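Plevport drops the 50-cent library fine, keeps the jar

11/11/18

PLEVPORT – The Plevport Public Library will stop charging for late books next month, ending a fine that has stood at 50 cents a day for longer than most of its borrowers have been alive.

The library board voted 4 to nothing on the change after a meeting that ran 74 minutes, most of them spent on the parking lot. Fines on books, magazines and audiobooks will go. Fees for lost or ruined items will stay, and so will the glass jar on the front desk, which for years has carried a label reading LATE? and will now carry one reading THANKS.

"People were paying us to feel better," said library director Marisa Barbieri. "We'd like them to bring the book back and feel fine for free."

The money was never much. Fines brought in less last year than the sale of used paperbacks in the lobby, and a good part of it went to the stamps and envelopes needed to ask for the rest. Barbieri told the board that 59 library cards were blocked over unpaid fines in March alone, many of them belonging to children who had, in her words, "very little say over when the car goes to the library."

Board member Alper Ağca, who voted for the change, admitted to a personal interest. He has had a history of the Calimlim Canal on his nightstand since spring and has reached the second lock. Under the old rules his bill would have stopped at the ten-dollar cap, a sum he described as fair for the first chapter and steep for the second.

The neighboring town of Clustthorpe gave up its fines two years ago. Librarians there reported a rush of returns in the first weeks, including a cookbook with a full set of somebody's grocery lists still in it. The lists were kept at the desk until claimed. The cookbook went back on the shelf and was borrowed the same afternoon.

Not everyone in Plevport is pleased. One resident told the board that fines teach responsibility, then asked whether the new policy would cover a book he had checked out in the summer. It will. 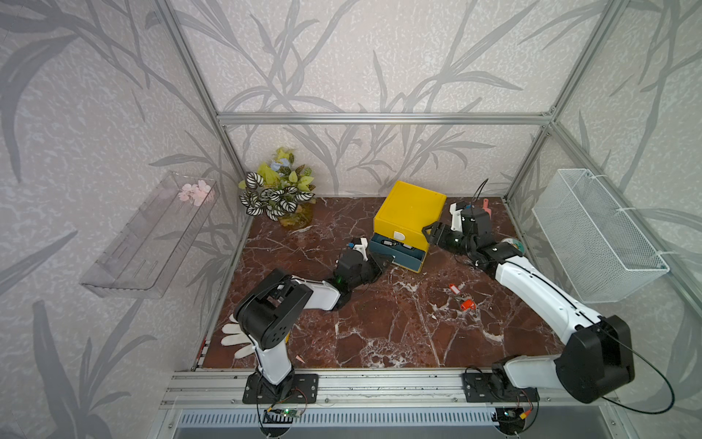 What happens if a book never comes back at all?

After six weeks the borrower is billed for the price of a replacement, and the bill is canceled if the book turns up in decent shape.

Old fines will be wiped from all accounts on the day the policy begins. Borrowers with blocked cards do not need to call or fill out a form, though Barbieri said the staff would be glad to see them – and whatever is under the passenger seat.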